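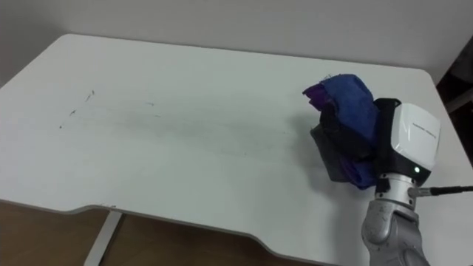 **Desk-wiping trial at Stetbridge reports first figures**

08/12/2018

The Household Tasks Study at Stetbridge has published the first results of its work on whether a humanoid robot can carry out ordinary cleaning jobs in a furnished room. The answer given in the report is a guarded one. The machine can wipe a desk to an acceptable standard on most attempts, but it remains much slower than a person and still needs to be watched throughout.

The study covers 811 attempts at a single task: taking hold of a cloth, wiping a white desktop from one end to the other and putting the cloth down again. An attempt was counted as complete only if all three stages were carried out without help from a member of staff. By that measure, 78 per cent were complete.

Amerley Quartey, who leads the study, said the result should be read with care.

"A desk is one of the easier surfaces in a home," she said. "It is flat, it is at a convenient height and it stays where it is. We would not wish anyone to conclude from these figures that a machine is ready to clean a kitchen."
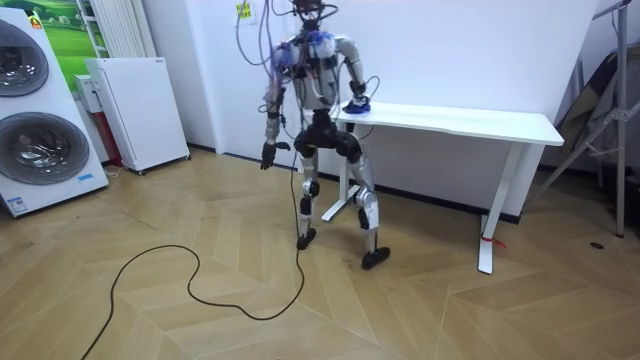
*Department of Applied Automation, Stetbridge*

Handling the cloth proved harder than the wiping itself. A cloth changes shape each time it is picked up, and a grip that holds well at the beginning of a stroke may have only a corner of the fabric by the end. The report states that most incomplete attempts were lost in this way. A smaller number were stopped by staff when the robot pressed too firmly on the desk or leaned further than its balance allowed.

Time is the other main difficulty. A complete attempt took 8 minutes on average. Staff who were asked to do the same job by hand finished in less than one. The report notes that a slow machine may still be of use where the work can be done while a room is unoccupied, but that this would depend on the robot being safe to leave alone. The department does not consider that this point has been reached.

Dried marks were also treated as a separate matter. The robot follows a set path across the surface and does not return to a spot that needs more effort. Dust and crumbs were removed more reliably than stains, and the report recommends that later trials score the two separately.

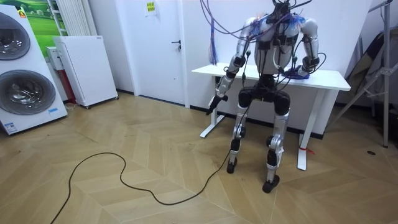
*The humanoid robot at the desk, with a blue cloth on the desktop.*

The work was carried out with support from Reltberg, which has an interest in equipment for care homes and serviced flats. A parallel study by Trumerero is looking at shop-floor duties, including the wiping of counters and the return of goods to shelves. The two groups have agreed to use the same scoring sheet so that their results may be compared.

A second stage was approved in October and will run for 2 years. It will add folding and the clearing of small items from a surface before wiping begins. Dambrauskienė, who will oversee the new trials, has asked that the time taken by staff to prepare the room be recorded alongside the robot's own time.

Copies of the report may be requested from the department office.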